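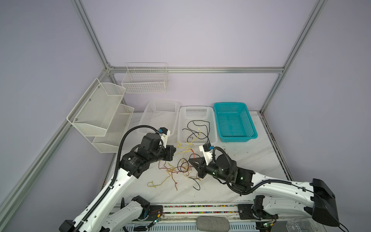

Reading time: 12 minutes

Chapter 11
Storage at the Point of Work

11.1 Scope of the chapter

Chapter 10 dealt with storage as a property of the room: shelving, cabinets, aisle width and the location of stock. This chapter deals with storage as a property of the work surface. The distinction matters in practice. A workshop may have a well-planned stockroom and still lose time at the bench, where short pieces of material collect between one task and the next.

Wire is used as the main material throughout the chapter. It is light, flexible and easily tangled, and it is handled in many lengths and colors. A storage method that works for cut wire will usually work for cord, tubing and strapping with small changes.

11.2 Terms

Work zone. The part of the surface left open for handling material.

Holding zone. The part of the surface given over to containers. It is normally placed at the back, within reach but clear of the hands.

Wall zone. Vertical storage fixed above or beside the surface. Mesh pockets and hanging wire baskets are common types.

Loose stock. Material that lies in the work zone and is not part of the current task.

Strays. Items in a container that extend past its rim or wall. A strand hanging over the front of a basket is a stray even when the rest of the item is stored correctly.

The opening photograph shows all three zones. The baskets along the back of the table form the holding zone, and the wall zone consists of a two-tier mesh organizer on the left and a divided wire basket at the back. Yellow, orange-brown, black and red wires lie together in the work zone. The coiled black cable in the middle basket is stored; the thin yellow strand over its front rim is a stray.

11.3 Assigning containers

Containers should be assigned before any material is moved. In the method set out by Miyazaki (2000), assignment follows length first and color second. Long cable is coiled and laid flat on the floor of a basket. Short pieces are separated by color and placed in a divided container or a shallow pocket – never on top of a coil, where they work down between the loops.

A basket of a different color, such as the teal one in the photograph, is best reserved for a single category. Scrap is the usual choice. The assignment must then be kept for the life of the layout.

11.4 Order of clearing

A tangle is cleared from its free ends inward. The operator finds a loose end at the edge of the cluster, follows it back to the first crossing, and lifts the upper strand. Pulling from the center tightens the loops and may kink solid-core wire. Strays are returned to their containers last, after the work zone is open.

Exercise 11.1 at the end of this section applies the procedure to a bundle of 54 cut lengths. Before starting it, draw a plan of your own bench and mark the three zones.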